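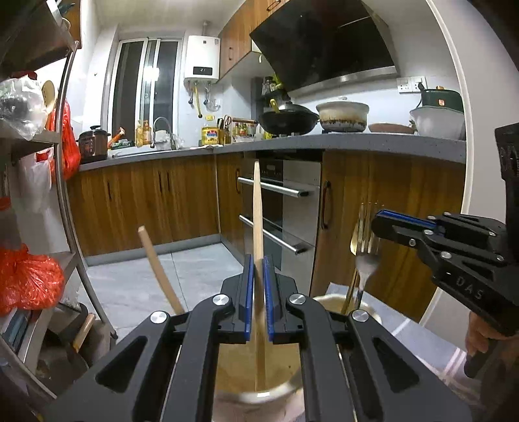 Pot à ustensiles double Győri, de Takine : notre avis après sept mois

Par Dorian Barbier
Rubrique : Rangement de cuisine

Prix payé : 40 euros, port compris
Matière : céramique émaillée
Diamètre intérieur du petit pot : 96 mm
Acheté chez : Nasivico

Je cherchais un pot à ustensiles qui tienne debout. Le précédent, un modèle en plastique de chez Ploltness, basculait dès qu'on y mettait une louche, et il a fini au garage avec les pinceaux. Le Győri a deux avantages sur le papier : il est lourd, et il est fait de deux pots soudés l'un à l'autre, un grand et un petit. Je l'ai commandé en août, pendant les soldes du site, sans l'avoir vu en magasin.

Le décor

Il faut aimer. Le pot est blanc, avec des bords ondulés soulignés d'or, des volutes dorées et un bouquet peint sur le devant, dont une rose. Au-dessus des fleurs, un petit cartouche en relief cerclé d'or. J'hésitais entre celui-ci et la version unie, vendue au même prix. Ma femme a tranché. Je m'y suis fait plus vite que prévu, et deux personnes de la famille m'ont demandé la référence.

La dorure est correctement posée, sauf à l'arrière du grand pot, où elle bave un peu. Au bout de sept mois, elle n'a pas bougé. Le vendeur déconseille le lave-vaisselle et le micro-ondes, je lave donc à la main. Le bord ondulé retient un peu de poussière grasse dans les creux, à passer à la brosse à dents de temps en temps.

Capacité

Le grand pot prend sans difficulté les cuillères en bois, la spatule, le fouet et la louche. Le petit est fait pour les couverts, ou pour des ustensiles à manche fin. À l'usage, j'ai arrêté de trier strictement — ce qui sort du torchon va où il y a de la place — et ça fonctionne quand même. Une seule vraie limite : le presse-purée. Il entre tête en haut, mais il bouche l'ouverture et on ne peut plus rien attraper autour. Il est retourné dans le tiroir.

Les manches plats se retirent facilement, même quand le pot est bien garni. Les baguettes sont moins pratiques, elles glissent au fond et se couchent en travers. Si vous en avez beaucoup, gardez-les à part.
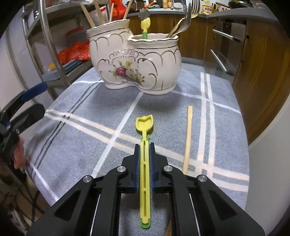 La différence de hauteur entre les deux pots est le point que j'avais sous-estimé. Dans un pot unique, les fourchettes disparaissent derrière les cuillères en bois et on tâtonne. Avec le petit pot à droite, les couverts restent visibles : les deux fourchettes ont les dents en l'air et dépassent nettement du bord, et la cuillère jaune à tête de tulipe, pourtant assez large, y trouve sa place à côté d'elles. Sa jumelle sert surtout à table, sur la nappe à carreaux, pour le riz et les salades. Pour le service, je pose d'ailleurs le pot entier au bout de la table et chacun prend ce qu'il lui faut.

Stabilité et poids

Rien à redire. Même avec tous les manches penchés du même côté, il ne bascule pas. En contrepartie, plein, il faut le prendre à deux mains, en le tenant par le bas. Je ne le soulèverais pas par les bords dorés. Le dessous n'est pas émaillé et raie les surfaces fragiles. J'ai collé quatre patins en feutre dès la première semaine. Takine aurait pu les fournir à ce prix.

Le problème du fond

Il n'y a pas de trous d'écoulement. Si vous rangez vos ustensiles encore mouillés, l'eau stagne au fond. Je l'ai appris avec une cuillère en bois dont le bout avait noirci au bout de trois semaines. Depuis, j'essuie avant de ranger et je mets une feuille d'essuie-tout pliée au fond du grand pot, que je change quand j'y pense. Pour égoutter, prenez plutôt un modèle en métal ajouré, quitte à avoir deux pots sur le plan de travail.

Le nettoyage du fond est pénible dans le petit pot : ma main n'y passe pas. Il faut un goupillon à biberon, ou une éponge tenue au bout d'une pince.

Livraison

Colis reçu en quatre jours, calage en carton alvéolé, rien de cassé. La notice est un feuillet plié, en trois langues, dont un français approximatif. Nasivico propose une extension de garantie que je n'ai pas prise.

Pour : très stable, deux hauteurs utiles, dorure qui tient, belle allure sur une table.
Contre : pas d'écoulement, dessous abrasif, petit pot difficile à laver, décor qui ne plaira pas à tout le monde.

Note : 7 sur 10. Je lui aurais mis un point de plus avec des patins et un fond amovible.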